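Filed under: Robots at home > Faults & safety checks
14 shares | 5 comments

Re-inspection after the dropped grip fault, table-setting rig (front room)

Checklist below filled in as I went, comments typed up the same evening in April so forgive the spelling. Fault first, then the checks. Arm is the Vilorach, gripper is the Lorex with the older fingers, controller box is Ruddock. Job is laying and clearing: cup, bowl, plate, spoon.

What went wrong: gripper let go of the spoon mid-move, then arm carried on as if it still had it. Went down to "place" nothing, fingers hit table top, motor kept pushing. Stop button pressed by hand. Log shows fault code 3689 and then no further entries till restart. Nobody hurt, no crockery damage, one scuff on a finger pad.

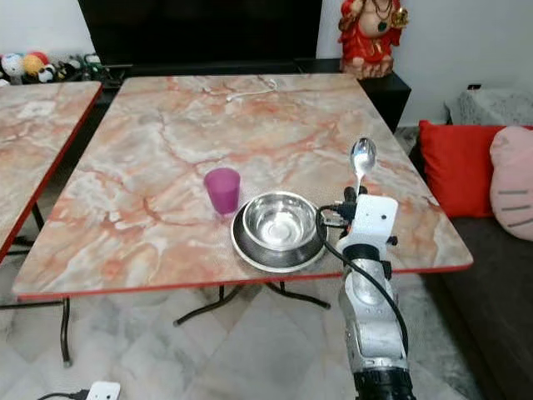
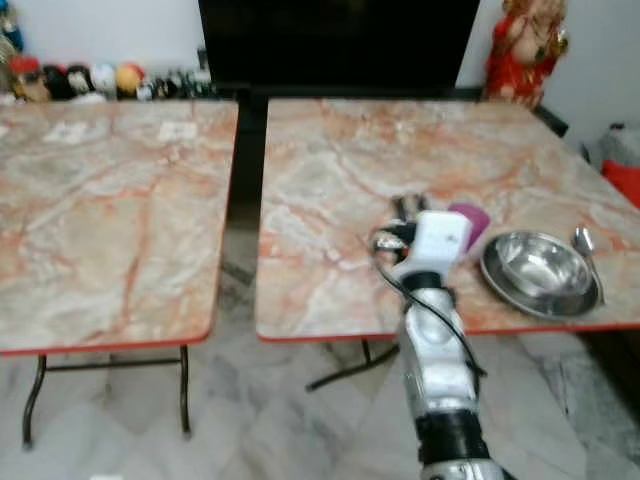
The Vilorach arm at the table with the cup, bowl, plate and spoon. Spoon in the gripper in the first, on the table top in the second.

SECTION A - BEFORE POWER ON

A1. Floor clear in reach of arm. PASS
Walked it. Tiles are slippy in socks, wear shoes.

A2. Tables locked open, legs not creeping. PASS with comment
Folding tables. Pushed each one from the front edge, a small amount of give. Fine for cup and spoon work. Would not want anything heavy on them. Re-check after every session, they walk.

A3. Gap between tables known to the program. FAIL, fixed
Saved layout had the tables touching. They weren't. Re-taught. Does not explain the drop but does explain why approach height was off on the left side last month.

A4. Stop button in arm's reach of the person, not of the arm. FAIL, fixed
Was on the wrong side. On the day of the fault had to lean over the arm's path to get it. Moved. This is the one I'm most cross about.

A5. Stop button tested, unpowered and powered. PASS
Pressed 2 times. Arm holds position, gripper stays shut. Good. Must stay shut, else it drops whatever it's got.

A6. Cables. COMMENT
Black cable loops out from the left of the gripper and runs down the arm. The loop is bigger than I'd like. Moved wrist through full turn by hand with power off, watched the loop. Doesn't catch, comes close at one end of travel. Have NOT shortened it, tight is worse than loose. Watch item.

A7. Loose leads off the working table. FAIL
White cable coiled at the back of the table top. Out of the way of the fingers today but the place move for the cup could get near it. Take it off before running. I say this every time.

A8. Ornaments and telly outside reach. PASS
Checked with arm at full stretch, slow. Clears the statue. Still put a software fence in, see C4.

SECTION B - GRIPPER

B1. Housing screws tight. PASS
Quarter turn on one of them.

B2. Finger pads. FAIL, replaced
The scuffed one had gone shiny. Shiny pad + shiny spoon handle = spoon goes. Pretty sure this is half the cause. Replaced both, never do just one.

B3. Grip force reading at rest. PASS
870 on the controller's own scale. Before the pads were changed the log had it wandering all over the shop.

B4. Grip force while holding spoon upright. PASS
1869, steady. Held while I made a tea.

B5. Grip force, cup. COMMENT
Cup is thin plastic and it flexes. Lowered the limit so it isnt squeezed. Lower limit means less margin for slip. No good answer yet, leave slow speed on for cup moves.

B6. Does gripper report "holding" when it isn't? FAIL
THE IMPORTANT ONE. Told it to close on nothing. Reported holding. Did it again, reported holding. So the arm believes it has the spoon so long as the fingers were told to shut. That's the fault, right there. Worn pads dropped the spoon but this is why the arm carried on and pushed.
Action: program now checks finger gap as well as the close command. Gap smaller than spoon handle = stop, back up, beep. Tested with spoon pulled out by hand at low speed. Stopped. Tested again. Stopped.
Not tested at full speed. Don't run full speed till it is.

B7. Fingers line up when closed. PASS
Tiny bit of daylight at the tip, was there before.

SECTION C - ARM AND CONTROLLER

C1. Joint noise. PASS
Usual whine from the lowest one.

C2. Scuffs on arm casing. NOTED
Old, cosmetic. No cracks. Ran a finger round each joint.

C3. Push limit (how hard it leans on something before giving up). FAIL, changed
Was set silly high from when we did the drawer job. Brought right down. Put a folded towel on the table and told it to go through. Gave up straight away. Would have saved the scuff.

C4. Software fence. FAIL, added
There wasn't one. Now one at the back edge of the table, one on the sofa side.

C5. Fault log survives restart. FAIL, open
Ruddock box wiped the end of the log when power cycled. Photograph the screen BEFORE restarting. Skekine logger add-on would fix it, on order.

C6. Restart behaviour. PASS with comment
Comes back up and waits for a key press. Good. But it comes back thinking the gripper state is whatever it was before. Open and close it once by hand control first.

SECTION D - THE ITEMS

D1. Spoon. Thin flat handle, polished. Worst thing on the table to hold. Grip lower than we were.

D2. Bowl in plate. Fine for laying, awkward for clearing. Steel on steel slides if the plate is nudged. Lift bowl first, always. Keep both away from the front edge, currently too near it for my liking. If it catches the rim they'll both go on the tiles and you will hear it next door.

D3. Cup. Light, tips over if a finger brushes it on the way in. Approach from above, not from the side. See-through as well, depth reading was jumpy on it before so don't trust the number, look.

D4. Nothing hot, nothing sharp, no glass. Unchanged. Empty bowl only.

RESULT
OK to run, slow speed only, one person at the stop button the whole time and doing nothing else. Not on the phone.

STILL OPEN
- B6 at full speed
- C5 logger
- A6 cable loop, look at it every time
- A7 white cable, somebody please find it another home
- spare finger pads, we've none left now

Print this and tick it on paper, the tablet version loses the comments.

5 comments

gantry_gus
B6 caught me as well, different gripper same daftness. Command is not the same as state. I check motor current as well as the gap, bit more fiddly but it notices a spoon handle that's turned edge-on, your gap check might not.

paddockend
What pads are you putting on? I went to a softer rubber and the slipping stopped but they pick up every crumb going.

Author reply
Same as the originals for now. Good point on edge-on, hadn't tried it. Adding to the open list.

mossy_t
Please fix that stop button to something. Ours was "moved" too and it moved right back.

wrenchlight
C3 is the one I'd put at the top of the form tbh. Everything else can be wrong and a low push limit still saves the table.

Tags: gripper faults, stop button, checklists, arms in small rooms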